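Simulation Before Purchase: Frequently Asked Questions

Etden Planning Desk
Last revised 17 December 2023

Contents
Before you budget
What the simulated kitchen work covers
Costs and line items
Choosing and placing the arm
Ordering and delivery

Before you budget

Do we need to simulate before we buy an arm?

No. Etden will quote an arm without it. Sites that skip simulation are asked to sign off on reach and clearance from their own drawings, and any change of mount after delivery is charged at the standard rate. For kitchens, break rooms and other spaces with doors that swing into the work area, we recommend a simulation study first. For a flat bench with nothing overhead, a tape measure is usually enough.

What is the difference between a Taltbridge study and a Varthorpe study?

Taltbridge is the layout study. It answers whether a given arm, mounted at a given point, can reach the places you list. Varthorpe is the task study. It takes the same layout and runs the arm through a task, such as moving an item from the counter to a cabinet, with start positions varied between runs. You can order Taltbridge alone. You cannot order Varthorpe alone; it needs the layout file.

How many runs are in a task study?

The standard Varthorpe package is 400 runs of one task in one layout. A second task in the same layout is billed as an add-on and uses the same number of runs. We do not sell partial packages.

Who should be in the planning meeting?

Whoever holds the equipment budget, whoever will run the arm day to day, and whoever is responsible for electrical work in the building. If the third person is missing we often have to repeat the meeting once the power question comes up.

What the simulated kitchen work covers

What room is used if we have no drawings?

We use the stock kitchen. It has a sink, a marble-patterned counter, an electric range, a microwave above the range, a dishwasher, and upper and lower cabinets. It is a fair stand-in for a domestic kitchen or a staff pantry and a poor one for a commercial line. Results from the stock kitchen are good for comparing arms with each other. They should not be used to approve a mounting point in your own room.

Can you measure our room instead?

Yes. A site survey is a separate line item. You may also send your own measurements on the form in the order pack. Give cabinet heights to the underside, door widths, and the direction each door swings. Missing door swings are the most common cause of a returned form.

Which task should we choose for a first study?

Pick the one that justifies the purchase. If the business case rests on putting items away in upper cabinets, study that, even if wiping the counter would be easier. Buyers sometimes choose a simple task to get a clean report and then find that the report does not support the budget request.

What does the cabinet task look like in the stock kitchen?

The arm works at an open upper cabinet over the counter, with a small rounded item as the object.
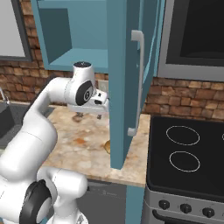
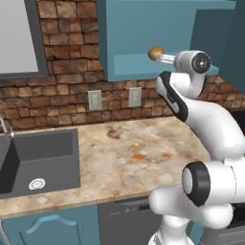
Costs and line items

What should go in the capital budget?

The arm, the controller, the gripper, the mount, and electrical work. If your finance office allows it, put the simulation studies there as well, under pre-purchase engineering. Some offices insist that studies are an operating expense. Ask before you submit, as moving a line after approval can take longer than the study itself.

What should go in the operating budget?

Software renewal, replacement finger pads, the annual inspection, and staff time. Staff time is the line most often left blank. Someone has to reset objects, clear faults and keep the work area tidy, and those hours exist whether or not they are written down.

What does the task study cost?

A Varthorpe study in the stock kitchen is $3,863 per task, including the layout file. A study in your own room is quoted after we see the measurements. Prices do not include tax. They do include one review call and a written report.

Is the study fee credited against the arm?

Only if the purchase order for the arm arrives within 142 days of the report date. The credit applies to the controller line and cannot be moved to another line or paid out. A study ordered through a reseller is credited by the reseller, on its own terms.

How much should we hold back for contingency?

That is your decision, but we suggest keeping a reserve until the mount has been fixed and the first real task has been run. The items that tend to use it up are counter reinforcement, an extra outlet, and a second set of fingers in a different length.

Does a good simulation result mean we can cut the setup budget?

No. The simulation does not model worn hinges, sticky shelves, glare on a camera or a counter that flexes under load. Keep the full setup allowance. A good result lowers the risk of buying the wrong arm. It has little effect on the hours needed to get the right one working.

Choosing and placing the arm

How do we read the clearance table in the report?

Each row is a part of the room: cabinet edge, door, counter, appliance. The first column is the smallest gap recorded between that part and any part of the arm across all runs. The second column gives the joint or link involved. Look at the elbow rows as closely as the gripper rows. Most people plan for the hand and forget that the rest of the arm needs room too.

Does the cabinet door have to be open at the start?

In the base task, yes. Opening the door is treated as a separate task - it puts different loads on the wrist and depends heavily on the handle. If the arm will have to open doors in service, budget for both tasks. Alternatively, plan for open shelving and take the door out of the question.

Should the arm be fixed or on a mobile base?

Fixed mounts are cheaper, stiffer and simpler to certify. Mobile bases make sense where one arm has to serve two or more stations. The Uysal cart is the only base we supply. It adds a parking routine and a floor flatness requirement to the plan, and the floor requirement should be checked before the cart is ordered.

Will the arm block the sink or the range?

It may, depending on the mounting point. The layout study includes a plan view with the parked position and the full sweep. Have the people who use the room look at both. A position that scores well for reach can still be a poor choice if it stands in front of the drawer everyone uses.

Can we use our own gripper?

Yes, if you supply a dimensioned model and the weight. Without the weight we can check reach but cannot report payload margin. Allow extra time for checking the file.

Is one arm enough?

For single items that fit in the gripper, usually. Trays, lidded pots and anything that has to stay level while a door is being held may need two. Do not assume that a second arm doubles the cost. The mount, the guarding and the floor space all change, and the controller may have to be a different model.

Ordering and delivery

How long is a quote valid?

Quotes are valid for 30 days. After that the hardware lines are repriced. Study prices are held until the next price list, due in April.

What do you need from us to begin?

A purchase order or a signed quote, a completed room form (or a note that the stock kitchen is acceptable), and a one-page description of the task. The task page should state what is picked up, where it starts, where it ends, and what counts as a failure. Please do not leave the last item to us.

Can we change the task after the study has started?

Before the first batch of runs, yes, at no charge. After that the change is treated as a second task.

In what form do we get the results?

A written report, the clearance table, still images from selected runs, and a log file with one line per run. Video is available on request at the time of order. It cannot be produced later, as full recordings are not kept.

Can the report be shared with a competing supplier?

Yes. The report belongs to you. The layout file is licensed for use within your organization, and a supplier who wants to work from it has to ask us for a copy.

Where do we send questions that are not covered on this page?

Use the contact form and choose Planning from the list. Include the quote number if you have one. Questions about faults on installed equipment go to Service and will be redirected if they are sent to Planning.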